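Chapter 6
Home Oxygen Equipment: Concentrators and Cylinders

Learning aims

After working through this chapter you should be able to:
- describe how a concentrator separates oxygen from room air
- explain the difference between continuous flow and pulse dose delivery
- estimate how long a cylinder will last at a given flow rate
- state the checks made before a unit is left in a patient's home

6.1 Why oxygen is supplied at home

Some patients with long-term lung disease cannot keep enough oxygen in the blood while breathing ordinary air. Where this has been confirmed by blood gas measurement on a stable day, oxygen may be prescribed for use at home. It is treated as a medicine. The prescription states the flow rate in litres per minute, the hours of use and the type of mask or nasal cannula.

Breathlessness alone is a poor guide to need. A patient may be very short of breath with a normal oxygen level, and another may feel little discomfort with a low one.

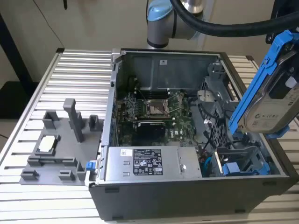
6.2 The concentrator

Room air is about 21 per cent oxygen and 78 per cent nitrogen. A concentrator draws air through a dust filter, compresses it and passes it into one of two columns packed with zeolite. Under pressure the zeolite holds nitrogen and lets most of the oxygen through. When the first column is nearly full, a valve sends the air to the second, and the first is vented. The regular puff heard from a working unit is this venting.

Static units, such as the Fluvix used in the worked examples, run from the mains and give continuous flow. Portable units, such as the Erkeo, run from a battery and mostly give a pulse dose, released when a sensor detects the start of a breath. The numbered settings on a pulse dose unit are not litres per minute and must not be read as such.

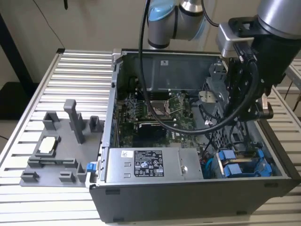

6.3 Cylinders

A cylinder needs no power supply and is kept as a backup or for short trips. Its duration is found by dividing the usable contents in litres by the flow rate. A cylinder holding 2000 litres, used at two litres per minute, will last 1000 minutes, or 16 hours 40 minutes. At four litres per minute the time is halved.

Cylinders are stored away from heat, and no oil or grease may be used on the valve or regulator. Smoking is forbidden wherever oxygen is in use.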